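Speaker notes: Four hundred times a shirt goes on a hanger
Wimilthorpe makers' evening, June 10, 2026
Dénes Szekeres

Opening (stand to the side, let people finish sitting down)

Hello, thank you for coming out. I'm Dénes, I work with Gergely Fodor on a project we call Flustov. It has two arms, it lives in a box, and we are trying to teach it to hang up laundry. Gergely is at the back tonight with the spare parts case, so please go and bother him afterward, he loves it.

Ask for hands: who here has tried to write a program that handles cloth? Wait for the groans. Good. If there are no hands, tell the sock story, but the short version.

What I want to talk about is the examples. People ask me about the model, how big, how many layers, and I'm glad to talk about that over a drink. But I've spent most of my year collecting examples and I think it's the most fun part of the whole thing!

Why cloth

A box is the same box when you pick it up. A T-shirt is a new object every time you touch it. The sleeve you were going for is suddenly underneath, or it's inside out, or it has wrapped itself around the finger of the gripper. You can't write down a rule for each of these (I did try, I have a folder of those attempts, it's a sad folder).

So we show it. A person moves the arms by hand control, the arms do the job, and we save everything as it goes: camera pictures, joint positions, how far the grippers are open. One full go at the job is one episode. The learning system gets the episodes and tries to work out what a person would do next from what the cameras see.

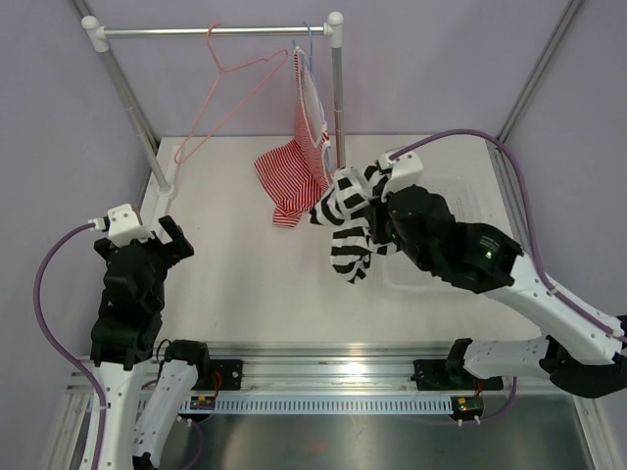
We started with one garment and one hanger, which was a mistake, and I'd like to spend a minute on it.

The first 100 episodes were all the same plain shirt, laid out flat, same spot, same way up. I was very proud of those. They were so clean! We trained on them and the arms did a lovely job on that shirt, in that spot. Then Gergely came in and tossed the shirt down like a normal human being, and the left arm went to where the collar used to be and closed on air. It did that over and over with total confidence.

After that we changed the habit. Now we drop the clothes in. We turn the hanger. We leave something already on the rail, so the arms have to work past it, because your closet isn't empty either. Stripes turned out to be a nice thing to have, since you can see how the cloth bends just from the lines (pause here, somebody always asks about this, take the question now if they do).

Where the cameras go

Keep this part short, last time it ran over.

We have a view of the whole table and a small camera up on each gripper. The gripper views look like nonsense when you first watch them, all fabric, no idea which way is up. But they catch the last little bit before a grasp, when the gripper itself is blocking the wide view. I would not give them up for anything.

Cables! Give the cable to a moving camera more length than you think and tie it down along the arm. We lost an afternoon to a plug that worked loose on certain wrist turns only. The episodes looked fine until you got to the wrist turn. If you take one practical thing home tonight, take that one.

Plain walls on three sides help as well. My first recordings were done in my kitchen, with people walking behind, and I could never tell afterward what the system was paying attention to.

Keeping the bad ones

This is my favorite bit, slow down.

For a long time I deleted every episode with a fumble in it. You drop the shirt, you swear, you hit delete. Then Gergely asked what the arms were supposed to do after they dropped a shirt, given that they had never once seen it happen. I didn't have an answer.

So now there is a pile we call Simon, after the first name either of us said out loud. Simon is recoveries. The cloth slips, you go back for it, you finish the job. There are 43 episodes in there so far and I want a lot more. What we still throw away is the stuff where the operator just got lost and wandered around. We watch each one at double speed before it goes in, and we write one line about it in our labeling tool, Clastik. One line is plenty. When we asked for a paragraph, we got "ok" as the paragraph.

Being the operator

It's tiring, I'd say more tiring than soldering. We stop after 19 episodes and swap, whatever the mood is. You can see it in the recordings if you don't: the movements get short and jerky, and the system will copy that too, very faithfully. Also, let a beginner do a few. They reach for things in ways you've stopped thinking of.

(If time is short, skip to the next part.)

Where we are

We have 400 episodes in total as of this week. Light shirts go well. Anything thick is still a mess, and passing the hanger from one arm to the other works when it feels like it. In July we're starting on trousers, and I can't wait, I have no idea how that's going to go.

Play the clip of the long sleeve. Don't talk over it.

Questions. Repeat each one into the microphone for the people on the stairs. If they ask about cost, hand over to Gergely, he has the sheet. The sign-up list for operator sessions is by the door, no experience needed, bring a shirt you don't mind getting wrinkled.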